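盐瓶以外的盐

谈到少吃盐，多数建议都从厨房里的盐瓶开始：换个小勺，炒菜晚点放盐，汤里少撒一点。这些做法都没有错，我自己也照做了很多年。我的意见是，它们占去了太多注意力。一个经常买现成食品的人，盐瓶里那点盐只是一天里的一小部分，剩下的在他打开包装之前就已经在里面了。

下面要讲的是包装上的份量标示，以及为什么我认为整包的钠含量应该印在正面，用看得清的字。

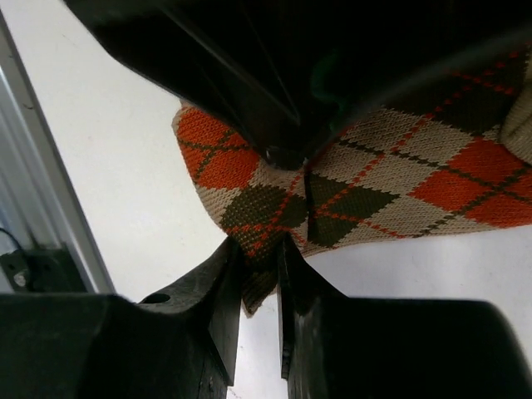
Grernudau，一月

去年冬天我体检，血压比前一年高了一截，还没到吃药的程度。医生给我一张单子，让我先管三件事：体重、睡眠、盐。体重和睡眠各有各的难处，这里不说。盐我以为是最容易的一件，我做菜一向清淡，家里一袋盐能用很久。

我把这话告诉了营养师Rajkumari Pant。她没有反驳，只让我挑一个普通的日子，把吃进嘴里的东西全记下来，连包装一起留着。我挑的那天没有聚餐，没有下馆子，也没有吃零食。早上是两片面包夹奶酪，中午在单位吃三明治和一小盒腌黄瓜，晚上加班回来晚了，热了一袋汤，切了半根香肠，又吃了一片面包。那一整天我没有碰过盐瓶。

加起来是3,050毫克钠，折成食盐不到八克。通常的建议是成年人一天不超过五克盐。

这个数字我重算了两遍，第二遍是因为不相信汤的那一项。我喝的是Brundlow的蔬菜浓汤，袋子背面写着每份钠723毫克。我第一遍就按这个数记了。Rajkumari看了一眼袋子，让我找“每包含几份”那一行。那一行在封口折边下面，字比配料表还小，写的是两份。

那袋汤倒出来刚好一碗。我想不出有谁会把一袋汤热好，喝半碗，再把另外半碗放回冰箱，第二天接着喝。袋子撕开以后也合不上。可是按照背面的表格，我晚饭喝汤摄入的钠应当写成两个723，前面那一遍整整少算了一半。

一份到底是多少

份量这个概念本来有用处。油、面粉、果酱这类东西，谁也不会一次吃完，写一整瓶的含量没有意义，写每100克或者每勺的含量反而方便。问题出在那些一次就吃完的包装上。单人份的汤、一小袋坚果、一个杯面、一盒即食沙拉，买的人和卖的人都知道它会在一顿饭里吃完，背面却把它写成一份半、两份，有时候是两份半。

厂家会说，份量是参考值，消费者可以自己换算。这话在算术上成立。可是请想一想换算发生在什么地方：在超市过道里，一只手拿着篮子，另一只手翻包装，后面有人要过去。要先找到每份的数值，再找到每包几份，再乘起来，再跟旁边另一种产品比较，而另一种产品用的可能是每100克的数值，净重印在另一面。我做过这件事，在汤的货架前站了很久，最后买了平时买的那种。

面包的情形又不一样。我常买的是Grollell的切片全麦面包，背面按一片40克计算。这个数字倒是老实，我称过，一片确实差不多就是这么重。它的毛病在于让人觉得少。一片面包的钠不算高，没有哪个人会因为那个数字把面包放回去。可是早餐两片，中午的三明治又是两片，晚上再来一片，面包就成了我那天钠的主要来源之一。面包吃起来不咸，所以在我脑子里从来不归在“咸的东西”那一类。

舌头在这件事上靠不住。薯片的盐撒在表面，一入口就尝到；面包的盐和在面团里，奶酪的盐混在脂肪里，早餐谷物里的盐被糖盖住。如果只按味道来判断，人会戒掉薯片，然后安心地多吃一片面包夹奶酪。我那一年就是这样，薯片早就不买了，还为此感到满意。

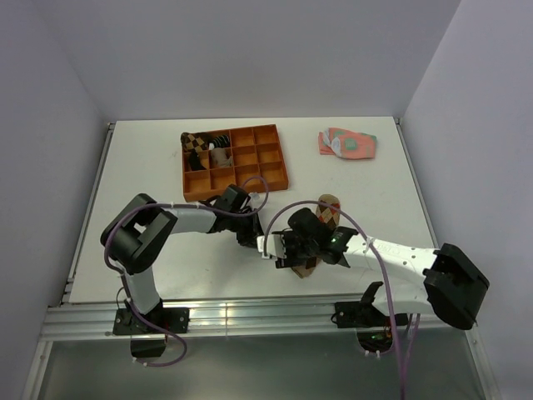
钠在一天里的分布很不均匀，这是我记了几个星期以后才看明白的。水果、牛奶、没有加工过的肉和鱼、自己煮的米饭和土豆，这些东西占了我盘子里的大半，钠却少得可以忽略。真正的量集中在很少的几样上：面包、奶酪、香肠、汤、酱。可以想一想那种收袜子用的橙褐色木盒，分成12格，卷好的袜子都挤在左上那一片，最角上那只棕色、黑色和浅褐色的菱格袜还搭到盒子外角上来了。我一天的钠差不多也是这样放的，要收拾就该收拾有东西的那几格，在别的格子上花力气没有多少用处。我以前偏偏就把力气花在别处，煮青菜不放盐，鸡蛋不放盐，吃得寡淡无味，然后喝一袋汤，把省下来的全补回去还有多。

所以我不太赞成那种什么都淡一点的减盐办法。它听上去公平，执行起来很苦，效果却不大。一盘青菜完全不放盐，很多人会吃得更少，这就得不偿失了。我宁可让人在自己煮的菜里正常放一点盐，把那袋汤换掉。

换掉的汤不需要多高明。我现在的做法是周末煮一锅，洋葱、胡萝卜、芹菜、一把小扁豆，加水煮到软，打碎一半，分装冷冻。盐在吃的时候放，一碗放一小撮，因为是最后撒的，味道浮在上面，显得比实际上咸。有时候挤几滴柠檬汁，或者磨一点黑胡椒。味道比Brundlow的差一点，这个我承认。他们的汤浓，鲜味也足，我煮不出来。但是喝了一个多月以后再去喝他们的，第一口觉得齁，这在从前是没有的。

口味会变，这一点营养师们常讲，我原来当成安慰人的话。变得不快，头两个星期几乎每顿都觉得少了什么，后来慢慢不觉得。我妻子没有跟我一起减，她的口味没有变，我们现在桌上各有各的碗，她嫌我的汤像洗菜水。

香肠是另一回事

Wieczorek的烟熏香肠我从小吃到大，包装也没怎么变过。它背面的数字很高，而且写得很清楚，按每100克写，一根多重也印在旁边。买的人知道自己在买一种咸的东西，切几片，配没有味道的土豆，吃完就收起来。这样的食品我认为不必苛责。腌制食品咸，是它之所以能放住、之所以好吃的缘故，要求它变淡，多半会变成另外一种东西，而且往往更容易坏。

我把香肠从每周四五次减到一次，没有换成“减盐”的那一种。我试过减盐的，口感发绵，为了有味道我多蘸了一倍的芥末，芥末里也有盐。还有一点让我犹豫：包装上写了“减盐”两个字，手就松了，本来切四片，会切六片。“减盐”只是说它比同一家的普通款少，少了以后是不是就算低，还得翻到背面去看。

有些减盐产品用氯化钾代替一部分氯化钠，对多数人来说没有问题，对肾功能不好的人和正在吃某些降压药的人就未必。我父亲肾不好，他就不能随便用这类代盐。这种提醒应该写在容易看到的地方，眼下它通常跟保存方法、过敏提示和回收标志排在一起。如果您家里有这样的病人，买代盐之前请先问医生。

可以反对的几条理由

我把上面的想法讲给几个人听过，收到的反对意见大体有以下几种，我觉得都值得回答。

第一种说，成年人应当为自己吃的东西负责，字印在那里，不看是自己的事。我同意应当负责。可是负责的前提是信息以一种普通人用得上的方式给出来。把一碗汤分成两份来写，技术上没有说谎，效果跟说谎差得不远。油箱上的刻度如果只显示一半油箱的油量，让司机自己乘二，没有人会觉得这是司机的责任。

第二种说，正面已经够挤了，再加一行字，消费者更不会看。这个担心有道理。我看过一袋饼干，正面有产品名、两句广告语、一幅麦田、一个“高纤维”的标记、一个“新配方”的标记，还有抽奖活动。要说没有地方，我想先请抽奖活动让一让。整包含钠多少毫克，一行就够了，不用颜色，也不用图标，字号跟净含量一样大。净含量从来没有人嫌它占地方。

第三种最难回答，说钠只是一项，今天要印钠，明天就要印糖，后天印饱和脂肪，最后正面变成第二个背面。我没有很好的答案。我只能说，凡是一次吃完的包装，背面的那张表就应该有一列写整包，所有项目都写，这样份量的把戏先就没有了。至于正面印哪一项，可以按食品种类来定，汤和面印钠，饮料印糖。这样做会有争议，哪一类归哪一类要吵很久，但比现在好。

还有一种反对来自我认识的一位面包师。他说面团里的盐不是只管味道，也管发酵和筋性，少放以后面团发得快，塌得也快。他愿意减，减到一定程度就减不下去了，再减就要加别的东西来补，配料表会变长，顾客看见长的配料表又不高兴。我听了以后对面包的要求放低了一些。我仍然希望各家都减一点，每年减一点，减到吃的人察觉不出来，但我不再认为面包师是在找借口。

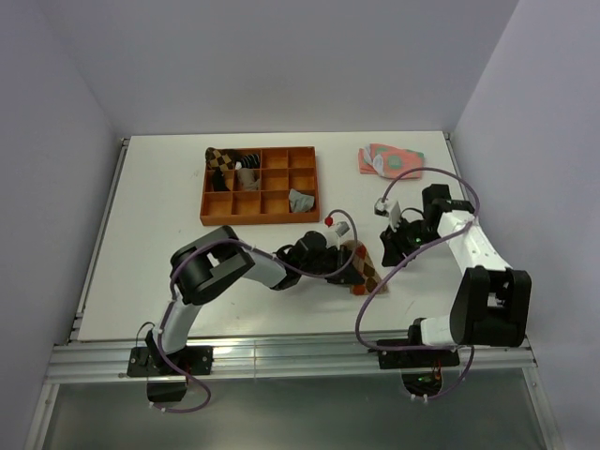
我现在怎么买

读到这里的人大概会问具体怎么办，标签一时半会儿改不了。我的办法不精细，也未必适合每个人。

汤和杯面，我先看净重，再看每100克的钠。每份的数值我完全不看了。净重三百多克，每100克的钠乘三再多一点，就是我要吃下去的量，在过道里心算得出来。

面包，我比较的是同一个货架上的不同牌子。同样是全麦切片，钠含量差得比我想的多，而味道几乎分不出来。选定一种低的就不再换，以后不用每次翻。Grollell有两款全麦，包装颜色很接近，我现在买的是钠低的那一款，拿错过两回。

奶酪，我减的是片数。硬奶酪擦成丝，同样的重量铺得更开，吃起来不觉得少。新鲜的软奶酪有些钠很低，有些很高，没有规律可循，只能看背面。

酱油、芥末、番茄酱这类，我倒在小碟里蘸，不往菜上浇。这是老办法，我母亲就这么做，她是为了省钱。

罐头豆子，买盐水浸的也可以，倒掉水，冲一遍，能去掉一部分盐。去掉多少我说不准，各家的说法不同，但总归少一些。有无盐的就买无盐的，价钱通常一样。

外面吃饭，我不算。以前试过算，把自己和同桌的人都弄得很烦，而且根本算不准，厨房里放了多少谁也不知道。一个星期在外面吃一两次，就照常吃，第二天在家清淡一些。有人会说这样不严格，我同意，但严格的办法我只坚持了三个星期。

我没有再像第一次那样把一整天从早到晚记下来。Rajkumari的意见是没有必要天天记，隔几个月记一个普通的日子就够，看看哪一项又悄悄多起来了。上一次记的时候，汤和香肠都降下去了，新冒出来的是一种撒在沙拉上的烤面包丁，一小袋，背面写着每包三份。我把那袋子翻过来看了一会儿，一盘沙拉正好用掉一袋。

血压降了一些，多少是盐的功劳，多少是那段时间走路走得多，我分不清，医生也没有说。下次复查在春天。给Brundlow客服的信我写了，问他们为什么把一袋汤标成两份，回信很客气，说份量依据的是一般膳食习惯，并附了一张优惠券。优惠券我还没有用。我打算再写一封，问他们自己的员工中午喝那袋汤的时候，剩下的一半放在哪里。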